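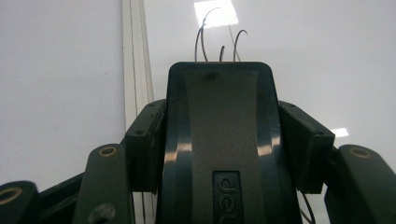

*Clamped between the brackets, wires standing up off the top rim. Lunde room.*

**Dropouts on the Vestuner hand units: where we're at**

Wednesday, July 26, 2023

Quick one before the long weekend, sorry for the state of it, typing between calls. A few people at Fallis have asked why the hand-held grippers were tagged out last week and whether they can have them back. Short version: one can come back, the other can't yet, and the rules for cables have changed. Please read the cables bit even if you skip the rest.

**What happened**

The left unit stopped reporting its jaw opening partway through a session. No alarm. No light. Zuvivmont kept recording as if all was well and wrote the last good value over and over until the operator put the gripper down. So in the log you have a hand moving quite naturally across the table with its jaws frozen in one position. Looks fine on a quick scrub through. Isn't fine.

We went back over the batch: 187 recordings, and 14 of them have at least one frozen stretch. Those are pulled. If you copied the batch to your own drive before Monday please delete it and take the new one, the old folder name has been retired so you'll know if you've got the wrong one.

Second thing, same afternoon, and the one Gebhard cares more about. Operator stepped back from the table with a unit still in hand, foot came down on the cable, gripper got yanked down out of the grip. Landed on the carpet. No injury, a bit of a fright. It went in as near miss 3556 and it should have gone in sooner, it was written up the next day. Same day please. The form takes two minutes.

**Are the two connected?**

Probably, but the order is awkward. The freezes start *before* the yank. So the yank didn't cause the fault, at least not that one. Henrik Wegener had the left unit open on the bench Thursday and found the sensor lead rubbed nearly through right where it leaves the housing. Strands showing. Bend it one way, signal. Bend it the other, nothing. His view is that it had been getting small tugs for weeks, every time somebody reached to the far side of the table and ran out of slack, and that the yank was just the biggest tug of the lot.

He also went and dug out the bench notes from April. Same symptom, same unit, closed as "could not reproduce". It was tested hanging straight down off a hook. Of course it passed. We'll be testing them in the hand from now on, moving, with someone watching the live trace.

The right unit is clean. Lead replaced anyway while it was open.

**Why the software let it through**

This part is on us, not the operators. Zuvivmont treats a missing jaw reading as "no change". That was a decision made ages ago when the sensor was noisy and we were sick of spikes, and it did fix the spikes. Cost is that a dead sensor and a hand holding still look identical in the file. Henrik has a patch in testing: if the reading goes missing the recording is flagged, and if it stays missing the unit beeps and the recording stops. Yes it will be annoying. Yes you will get the odd false stop in the first few days. Send them to him with the time and which hand, don't just restart and carry on.

Tracking wasn't affected as far as we can tell, positions in the pulled recordings look good. Somebody asked if we could keep the positions and throw away only the jaws. Maybe, later. For now they're out.

**The cables**
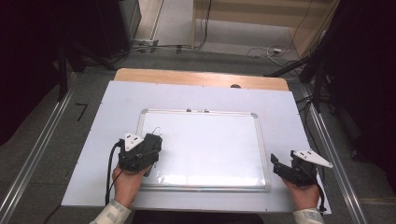 The rule we had was "keep cables tidy", which is not a rule, everyone thinks theirs are tidy. Gebhard Oberholzer walked the Lunde room with me on Friday and we stood at the table in the operator's spot and went through the reaches one at a time. Both hand units hang their black cables down on the operator's side, straight into the place where your feet want to go when you step back. Behind the table there are more cables across the floor, a coiled white one and a power strip in among them, and anyone coming round the back to shift a stand has to step over the lot. The silver rails along the sides are another toe catcher. The whiteboard job is the worst of the tasks for this as you're reaching in from both sides with both hands busy and your eyes on the work.

So, from today:

- Hand unit cables get clipped at the forearm. Sleeve clips are in the drawer with the spare markers. Clip goes on before the unit is powered.
- Leave 40 cm of slack between the clip and the gripper. Measure it the first time. Less than that and we're straight back to rubbing the lead, more and it loops under your hand and gets in the jaws.
- No stepping back with a unit in your hand. Put it down on the table, then step.
- Nobody behind the table during a recording. If a stand needs moving, stop first.
- Power strip gets moved up off the floor. Gebhard is arranging a bracket. Until it's in, check the route before you walk it.
- Loose wires on anything you're gripping: look at them before you close the jaws. Henrik has pulled bits of wire out of the finger joints twice now and one of them had worked its way in behind a ring. If it could catch, tuck it or trim it, and if you can't do either ask.

That last one isn't related to the fault on the left unit, to be clear. Just came up while he had everything apart, and the joint that had wire in it was stiff enough that you'd notice it in the hand. If a finger feels draggy, stop using it and say so. Don't force it.

**Daily check**

New and short. Before the first recording, each hand:

1. Open and close fully with the live trace up. Trace should follow all the way both ways.
2. Hold the jaws half open and roll your wrist, slowly, both directions. Trace should stay flat. Any jump or a freeze, tag the unit and stop.
3. Look at the lead where it leaves the housing. Shiny or flattened sleeve counts as damage, you don't need to see copper.
4. Check the marker plate is tight. Nothing to do with this fault but you're standing there.

Step 2 is the one that would of caught it. It's also the one people will skip. Initial the sheet on the door when done, one line per hand, no ditto marks.

**Who can use what**

Right unit: back in service from this afternoon, with clip.

Left unit: still tagged. Waiting on a moulded strain relief, the stock one is too stiff and just moves the bend a centimetre further along. Henrik has printed a softer version and wants it to survive a week on the bench before anyone picks it up. Please don't "borrow" it, the red tag means the red tag.

Two-handed tasks are paused till the left is cleared, so the whiteboard sessions come off the calendar. If you were booked for one you'll get a new slot, no need to chase. One-handed tasks carry on as normal.

**Still open**

We don't know how long the lead was going. The 14 are what we found in this batch, and the earlier batches are being run through the same check now. It's slow, every flat stretch has to be looked at by a person to tell a dead sensor from a steady grip. If you've trained anything on the left hand's jaw data since April, hold off reporting numbers until that's finished. I'll put the results in the next issue, or sooner if it's bad.

Also open: whether the cables could go up overhead and get out from underfoot altogether. Gebhard likes it. Henrik says the pull from above will tire people's wrists and he may be right. We'll try it on the right unit for a few sessions once the clips have bedded in. If you want to be one of the people trying it put your name on the door sheet, bottom line, there's space.

Questions on the fault and the patch to Henrik, anything about the floor or the near miss to Gebhard.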